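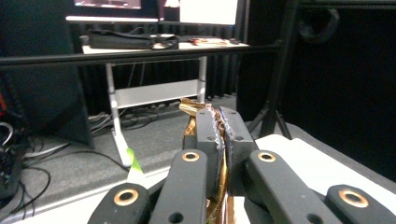

Marit Oyelaran
Project administrator, Fülöp Surname DNA Project

How to sort your DNA matches into family groups

So your test results are in, you have looked at the ethnicity map five times, and now you are staring at pages of strangers who share DNA with you. Good! The match list is my favorite part of the whole hobby, and you can get a lot out of it in one evening with a spreadsheet and some colored cells.

I use Nedar for my own kit, so the button names below are theirs. Other testing sites have the same things under slightly different labels.

What you need
A finished autosomal test (the kind that covers all your lines)
Any spreadsheet program
The names of your great-grandparents, or as many as you have

Step 1. Pick your range
Open Match List and sort by shared centimorgans, largest first. Leave out anyone above 365 cM for now. Those are usually close relatives, and they match you on so many lines that everything runs together. At the other end, stop at 55 cM. You can go lower later on, but small matches can be very old connections and they will slow you down on a first try.

My list had 33 people in that range. If yours has only six or seven, do it anyway, it still works.

Step 2. Make the sheet
Put the names down column A and the cM amount in column B. I keep column C for notes, things like "tree has four people, all private" or "grandmother born in Gavitdale". Write down every place name you see, even if it means nothing to you yet.

Step 3. Color the first group
Click the first person and open Shared Matches. Give that person a color in column D, then give the same color to everyone on your sheet who shows up as a shared match.

Now go down to the first person who has no color. New column, new color, same thing again. Keep going until everybody has at least one. Somebody who matches nobody else on the sheet gets a color alone, and that's fine.

Step 4. Read what you have
With luck you will see four big blocks, one for each grandparent, but plenty of people get three or nine. A person with two colors may be related to you through both grandparents on one side, so look at that row closely. If nearly everyone has every color, your family probably comes from a place where the same families married each other for generations. Try again with a higher lower limit and see if the blocks separate.

Start with the block that has the best trees. Look for a surname or a village that appears in two or more of them – that moment when the same couple pops up in a stranger's tree is just wonderful, and I still get up and walk around the kitchen when it happens.

Step 5. Label carefully
Call a block "maybe Grandma's father" until you have a paper record to go with it. Shared DNA tells you that you and a match are connected somewhere, and the trees are only as good as the people who typed them in. I had a whole block under the wrong great-grandfather from January until summer!

If you want to go further
Fokon will build the same kind of chart from a downloaded match file and lets you move the lower limit with a slider. Do one by hand first, though. You learn the names that way, and when a new match arrives you'll often know which color it belongs to before you open the sheet.

Save a copy before each round of changes, and put the date you downloaded the list in the top row.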